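Muren grasp planner: January progress report
Prepared for Honeylyn Tolentino, Gatchalian program
February 3, 2024

Hi Honeylyn,

You asked for something shorter and less buttoned-up than the last one, so I'm writing this the way I'd tell it to you over the phone. The spreadsheet with spending is attached separately and nothing in it should surprise you (we're a little under on compute, a little over on groceries).

Where we are

The big thing this month was getting the new data loader into the main branch of Muren. We now have 372 demonstrations that load cleanly, with both hands lined up in time and the finger opening values where the training code expects them. That sounds like plumbing, and it is, but we lost most of the fall to it and I'm really happy to see it behind us! Rommel Magbanua did the hard part. The old loader matched the left and right streams by file order, so one dropped file would shift everything after it and you'd end up training on one hand from one try and the other hand from the next. His version matches on the clock and refuses to load a pair that drifts too far. We threw out 27 recordings because of that check, and I'd much sooner lose them now than argue with a confused policy in April.

Grasp width

You may remember that our first policy closed the fingers the same amount on everything. Fine for blocks, bad for fruit. The new one predicts a target opening along with the motion, and then a small controller on top handles the last bit of closing, slowly, and stops when the fingers quit moving. I wrote the controller in an afternoon and then spent more than a week on the stopping rule, mostly because finger position is noisy when the pads start to give. We ended up smoothing over 5 readings, which adds a short delay we can live with.

For training data we've moved to food on an ordinary table, with a patterned cloth, a cluttered room behind it and two hand-held grippers working at once. Round fruit with spotty skin has been very useful for this, being a little different in size every time and hard to pinch squarely between two flat pads. The segmentation model also hates it – brown speckles get read as holes in the object – so we get two problems out of one piece of fruit.
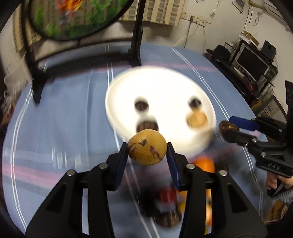
Perception

The segmentation trouble is the part I'm least comfortable with. On plain backgrounds the masks are good. On striped cloth, and especially toward the outside of a fisheye view where straight lines turn into long curves, the model keeps attaching bits of stripe to whatever is sitting there. We tried straightening the images first and it helped the middle and made the edges worse, so that's been backed out. What we're trying now is training on the distorted images as they are, with masks drawn by hand on a small set. Rommel thinks it'll be enough. I'm less sure, but his guesses have been better than mine lately.

Motion blur is the other half of it. When a wrist turns quickly, anything past the fingertips smears, and the mask jumps from one frame to the next. For now the planner holds on to the last mask it trusted and carries it forward using the wrist motion. It's a patch. It works well enough that I don't want to touch it until the edge problem is sorted out.

Tooling

Eneo, our replay viewer, can finally show both hands side by side with the predicted opening drawn underneath. I know this wasn't in the plan you signed, and I did say we'd stop adding to it, but it's how we found the loader problem in the first place – Rommel was scrubbing through a recording and the two hands just plainly weren't in the same room's worth of time. It also exports a short clip now, so I can send you things without asking you to install anything.

What slipped

The handover planner. We'd promised a first version by the end of January and there's a branch, but it only plans for one arm and pretends the other is a fixed obstacle. I'd like to move that milestone back 4 weeks. The Brulel people need it for their spring trial, and I've already told them about the delay so they don't hear it from you first. They were okay with it as long as the interface doesn't change, and it won't.

Next up

Hand-drawn masks first, then retraining, then back to the handover branch. I'd also like your okay to spend part of the leftover compute money on a second storage drive. The one we've got is nearly full and I've been deleting old checkpoints by hand on Friday nights, which I don't love. A quick yes or no by email is plenty.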